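In defense of the everything basket

Somewhere in the last few years we all agreed that a tidy home is a sorted home. Every toy in its own bin, every bin with its own label, and the labels all in the same font (you know the font). I bought into it hard. Last January I spent close to a whole weekend and more money than I'm going to admit on a Millov shelf system with 30 little pull-out drawers, and I labeled every single one. Balls, small. Balls, spiky. Cloths. It looked amazing for maybe six days.

So I'd like to say a few kind words about the basket. One basket, with everything in it.

I mean a real mix, too. Soft stuff and hard stuff, a baseball next to a wooden block, a knitted blanket flopping over the side, a washcloth, a soda can, and a few of those spiky rubber balls that always work their way down to where your fingers are going. I love a basket like that! You can read a whole week off it.
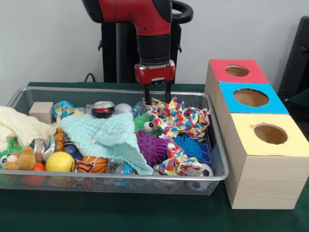 Kálmán Csizmadia wrote in after my last column to say that a mixed basket is just a junk drawer with better lighting, and that his kids stopped playing with half their toys the minute they couldn't see them. Fair enough. I do think he's right about the seeing part, and it's why I would never make this case for a deep wicker hamper or a toy chest with a lid. Those things are wells. Stuff goes in and comes out when you move house. But wire mesh is a different animal. You get a hint of what's in there even from the side, and if the basket is on the shallow end you can get to the bottom with one good stir.

The cloth is where people really fight me. Why would you put towels in with toys? Well, because kids use them as toys! A waffle towel is a cape, a tent, a river, a bed for whoever is sick today. A square of polka-dot fabric has outlasted every battery-powered thing that ever came through my door, including a Vemar singing train that cost me a small fortune and sang for two weeks. When I kept the fabric folded in the linen closet, it never got played with at all, and when it went in with everything else it turned into the thing they grabbed first.

There's a practical side as well. Cloth stops the balls from rolling around, it keeps the hard things from clanking, and when company is coming you pull the biggest towel across the top and call it done. (I have done this with a guest already on the porch.)

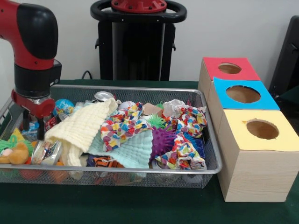 Okay, but what about sorting?

I'm not against sorting. I'm against sorting as a place where things have to live forever. Sorting is a great game, and it works so much better when there's a pile to sort from. Put out a few bowls in loud colors, or some boxes with a hole in the top, and let a kid decide what goes where. Maybe it's all the round things. Maybe it's everything with a face, so the lion and the frog end up together and the soccer ball gets left out and somebody is upset about it. Then it all gets dumped back and tomorrow the rule is different.

A wide, low tray is my favorite for this part. You can spread things out so the little orange balls don't vanish under the fabric, and two kids can reach in without knocking heads. I got mine at the Afolabi closeout and it has been dropped down the stairs more than once.

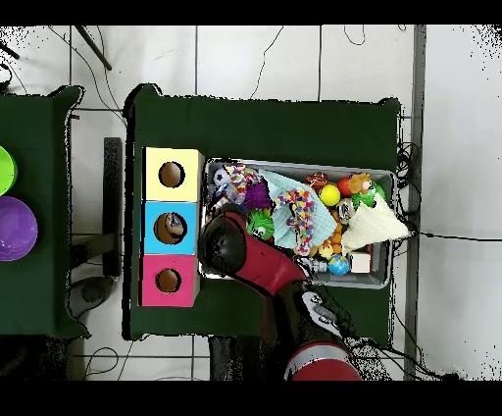
Iason Manolakis objects that all this only works if you own less, and that a family with 400 toys would need a basket the size of a bathtub. Yes! Agreed! That's kind of my point, though. The drawers let me keep everything, so I kept everything. A basket gets full. When ours starts spilling past the rim for more than a day or so, a few things go to the Brudska swap table down the street, and the kids get to argue about which ones.

The Millov shelves are in the garage now, by the way. They hold screws and paint rollers and do a beautiful job of it, and I haven't changed the labels, so if you ever need a half-inch bolt at my house, look under Balls, small.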